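Häufige Fragen zum Offenen Nachmittag bei Hisitz

Der nächste Offene Nachmittag findet im Juni statt. Seit dem letzten Mal landen dieselben Fragen in unserem Postfach, teils mehrfach von denselben Absendern. Hier die Antworten, damit wir im Juni über etwas anderes reden können.

Wann geht es los und wie lange dauert es?

Einlass ist um 14 Uhr, die erste Vorführung beginnt eine halbe Stunde später. Ein Durchgang dauert 90 Minuten. Wer um 16 Uhr eintrifft, sieht die zweite Hälfte, und die ist ohne die erste etwa so verständlich wie ein Krimi ab Seite 200.

Muss ich mich anmelden?

Ja. Wir haben 40 Plätze pro Durchgang, und beim letzten Mal standen deutlich mehr Leute im Treppenhaus. Die Anmeldung läuft über das Formular auf der Seite »Besuch«. Eine Mail mit dem Betreff »Komme evtl.« gilt bei uns nicht als Anmeldung.

Was kostet der Eintritt?

Nichts. Kaffee ebenfalls nichts, er schmeckt entsprechend.

Was bekomme ich zu sehen?

Im ersten Teil zeigen wir, wie man mit einem Handgreifer Griffe vormacht, aus denen später ein Roboterarm lernen soll. Man hält das Ding in der Hand, drückt die beiden Finger zusammen und räumt damit auf, was auf dem Tisch liegt. Im zweiten Teil arbeitet der Arm, den wir intern Cilden nennen. Er arbeitet langsam. Bitte planen Sie das emotional ein.

Warum gerade Essstäbchen?

Weil sie dünn sind, kreuz und quer liegen und sich gegenseitig mitnehmen, sobald man eines anfasst. Für einen Greifer mit zwei Fingern ist ein Haufen Stäbchen ungefähr das, was für uns ein Knäuel Ladekabel ist. Angefangen haben wir mit Bauklötzen. Das sah in der Vorführung großartig aus und hat uns wenig beigebracht.

Sie sagen »wir machen es vor«. Programmieren Sie den Roboter denn gar nicht?

Doch, nur nicht jede Fingerbewegung einzeln. Für die Stäbchenaufgabe haben wir bisher 2892 Durchläufe von Hand aufgenommen. Abdelghani Farouk hat den größten Teil davon beigetragen und isst seither am liebsten mit der Gabel. Aus den Aufnahmen wird ein Modell trainiert, das den Arm steuert. Wie das im Detail geht, erklärt er gern, auch unaufgefordert.

Darf ich den Greifer selbst ausprobieren?

Ja, dafür sind am Ende jedes Durchgangs 2 Stationen aufgebaut. Kinder dürfen auch, und sie sind erfahrungsgemäß besser als ihre Eltern. Ringe und lange Ketten bitte vorher ablegen. Die Finger haben zwar Polster auf der Innenseite, sie halten aber trotzdem fest, was sie einmal haben.

Werden meine Versuche gespeichert?

Nur, wenn Sie vorher den Zettel am Empfang unterschreiben. Ohne Unterschrift bleibt die Aufzeichnung aus. Gesichter brauchen wir ohnehin keine, uns interessieren Hände und das, was sie tun.

Warum wird in einer Küche gearbeitet und nicht in einem Labor?

Weil ein leerer weißer Tisch in keinem Haushalt vorkommt, den wir kennen. Ein Arm, der nur vor grauer Wand gelernt hat, kann von einer geblümten Tischdecke schon überfordert sein. Also nehmen wir dort auf, wo Töpfe hängen und Flaschen herumstehen. Aufgeräumt wird vorher ausdrücklich nicht. Im Rest des Hauses gilt diese Regel übrigens nicht, auch wenn das Materiallager anderes vermuten lässt.

Kann der Roboter bei mir zu Hause abspülen?

Nein.

Und in ein paar Jahren?

Fragen Sie Harvey MacLeod, er hält den Einführungsvortrag und ist für Optimismus zuständig. Der Rest von uns freut sich zurzeit, wenn ein Stäbchen im richtigen Fach landet.

Was passiert, wenn die Vorführung schiefgeht?

Dann sehen Sie, wie die Vorführung schiefgeht. Wir spielen kein Video als Ersatz ein. Beim letzten Mal blieb Cilden mitten im Ablauf stehen – Neustart, Stille, höfliches Husten aus der dritten Reihe. Danach gab es die besten Fragen des ganzen Nachmittags.

Wie komme ich hin?

Mit der Straßenbahn bis Kelalport, dann den Schildern nach. Parkplätze gibt es hinter der Halle von Rivas, allerdings nur ab 13 Uhr und nur, wenn dort nicht verladen wird. Das Navi schickt Sie gern in die Lieferzufahrt. Glauben Sie ihm nicht.

Ist das Gebäude barrierefrei?

Erdgeschoss und Vorführraum ja, der Aufzug fährt auch in den ersten Stock. Für die Galerie braucht man leider die Treppe. Schreiben Sie uns kurz, dann halten wir unten einen Platz mit guter Sicht frei.

Darf ich fotografieren?

Gern, nur ohne Blitz, solange der Arm läuft. Bitte fotografieren Sie keine anderen Gäste, die gerade an der Station verzweifeln.

Kann ich mit einer Schulklasse kommen?

Zum Offenen Nachmittag nur in kleinen Gruppen. Für ganze Klassen vereinbaren wir eigene Vormittage, bitte mit Angabe der Klassenstufe. Der Vortrag von Harvey wird dann gekürzt, was auch bei Erwachsenen schon angeregt wurde.

Mein Unternehmen möchte so etwas kaufen. An wen wende ich mich?

An dieselbe Adresse wie alle anderen. Wir verkaufen derzeit nichts, antworten aber freundlich.
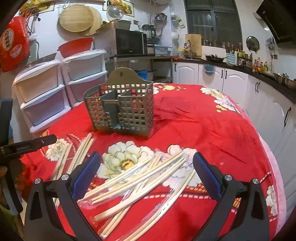
Kommentar von Nadja: War beim letzten Mal dabei und habe an der Station ein einziges Stäbchen geschafft, mein Sohn gleich eine Handvoll. Gibt es im Juni wieder beide Durchgänge, oder muss ich mich für den ersten beeilen?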